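A small case for small things

May 2020

I have been cleaning my desk for two evenings and I still have not finished. The problem is that I keep every pen. When I moved to the flat in Stukley I brought a shoe box with nearly 100 of them, and my friend Paula Pop laughed at me on the stairs. She was right, of course. Most of them did not write any more, and I threw them away in July last year, but it seems that they came back.

So this time I made a rule for myself. I will keep only what goes into one case. If it does not fit, it must go to the drawer or to the bin.

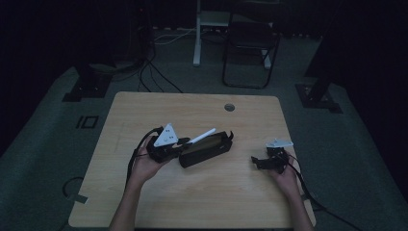

My mother had the same rule for her sewing box, and she was much more strict than me. She let me choose 6 pencils for the school year, and I had to carry them in a tin from Olteanu, the little stationery shop near our house. I do not know if the shop is still open. The tin was very loud when it fell on the floor, and it fell every day.

After the tin I never bought a hard case again. I like a plain one which lies flat and does not take much place on the table, and I prefer it dark, so the ink stains are not so visible. The inside matters to me too. A black case with a brown fabric interior looks calm when the lid is partly open, and something white and thin is easy to find against it, even in a room with little light.

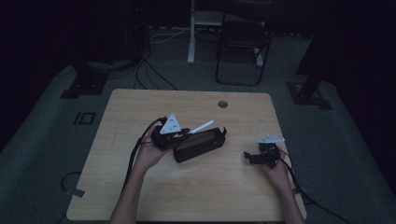 Long things are the real difficulty with this kind of case. My ruler is too long, and so is the good brush which I bought in Lestach. I tried to put it in diagonally, but then the lid stays a little open and the end looks out, the same as the white stick at the upper left end of the black case on the table. I do not mind how it looks at home. For travelling I would be afraid to lose it, so the brush now lives in a glass on the window.

Tomorrow I will do the drawer. I think the pens are waiting for me there.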